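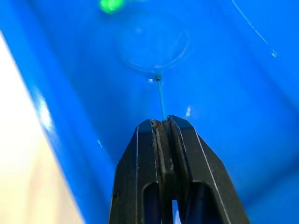

The Water Tray Does Not Need Improving

By Ailsa Mackay

Every September the catalogs arrive, and every September I read the water play pages with my eyebrows up. The Dresteck one this year offers a "fine motor discovery station" with a pump, a light-up base and a set of laminated challenge cards. As far as I can make out, you could buy it or you could buy a plastic tray, a toy net and a handful of plastic fish and still have $90 left over. I have run a playroom long enough to have owned both kinds. The expensive one went to the basement after its second filter clogged.

I should say up front that I distrust most claims made for toys, including the ones made for cheap toys by people who feel superior about cheap toys. A fishing set will not teach a child physics. I have read the back of a Memon box that promised "early STEM outcomes," and I would like to meet the person who measured them. What the set does is give small hands a job that is a little harder than it looks. The fish slides off when the net comes at it from the side. The mesh drags. The handle is thin and wants to twist. A child who has scooped sand all summer is suddenly bad at scooping, and some of them can't stand it and some of them can't be moved from the table for half an hour.

That is enough of a case for me. I get suspicious when somebody wants to add to it.

Take color sorting. Nearly every set is sold in two or three colors with buckets to match, and so nearly every adult who sits down at the tray begins giving orders. Green ones in the green bucket. Where does the pink one go? I did it for years. Then I spent a few mornings keeping my mouth shut and watched what the children did with the same equipment. They made families. They buried a fish under the net and declared it asleep. One girl carried water from bucket to bucket, very seriously, and ignored the fish altogether. I am not going to tell you this was deeper learning. I don't know what it was. But it went on a lot longer than the sorting ever had, and the sorting had mostly been for my benefit. 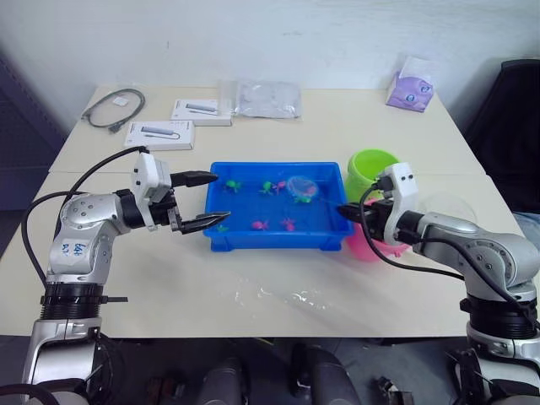

Green and pink sea creatures in shallow water, with the scoop net at the ready.

My colleague Samina Cheema disagrees with me about this, and she has some good points. She thinks a bare tray favors the confident children and that a simple instruction gives the hesitant ones a way in. I have seen her say "can you catch me a green one?" to a boy who had stood at the edge with his hands behind him, and in he went. Fine. One question, asked once, to one child who needed it. My quarrel is with the ten questions that follow.

We also disagree about depth. Samina likes a good few inches so the toys can really swim. I like it shallow. Deep water is heavy to carry and goes down sleeves, and it makes a tray with low sides useless the first time somebody leans on it. It also calls for closer watching, although I would say the watching should be close in any case. Parents who ask me about setting this up at home usually start with the shopping list, and I would like them to start with where they intend to sit.

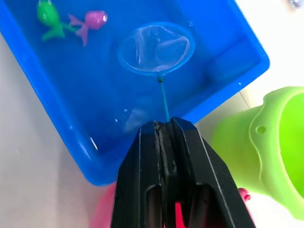 Can I leave my toddler at the water tray while I make lunch?
Stay within arm's reach the whole time, even when the water is shallow, and empty the tray as soon as play is over.

I put that in because the Trustex leaflet that came with our last order gave it one line in gray type, below a paragraph on vocabulary building. I have no complaint about the vocabulary. It was the order that bothered me.

Then there is the matter of how many fish. The big tubs come with 100 assorted creatures, and I understand the appeal of that number when you are standing in a store. Tip them all in and you have soup. There is no skill in catching something when you can't miss. A few in the water, with blue showing between them, gives a child something to aim at and a reason to chase. Keep the others in a drawer and swap them when interest sags. The same goes for nets. We had a long stretch with one net between two children, and I expected war. There was some war. There was also a fair amount of one child holding the bucket for the other, which I had not arranged and will not take credit for.

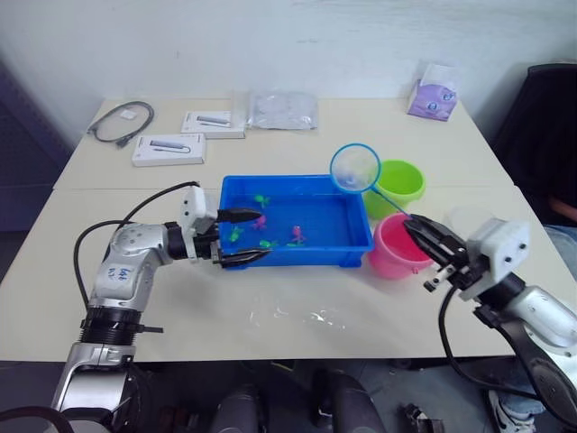 What I would spend money on

Very little, but I do have opinions. A tray with a proper raised rim is worth having. Buy a net with a stiff hoop, because the floppy ones fold up against the side and the child thinks it is her fault. Buckets should be small enough that a full one can still be lifted by the person who filled it. Put the bucket right beside the tray or the floor will get its share.

Skip the pump. Skip the cards too, unless you need something to put under a wobbly table leg. If you already own the deluxe version and it works, good for you, use it, and let me know how the filter is doing in 2 years.

The Lodbridge playgroup asked me last month whether they should replace their old set with one of the new stations. I told them to buy a second towel and see how they felt in the spring. They have bought the station anyway. I'm told the light is very pretty.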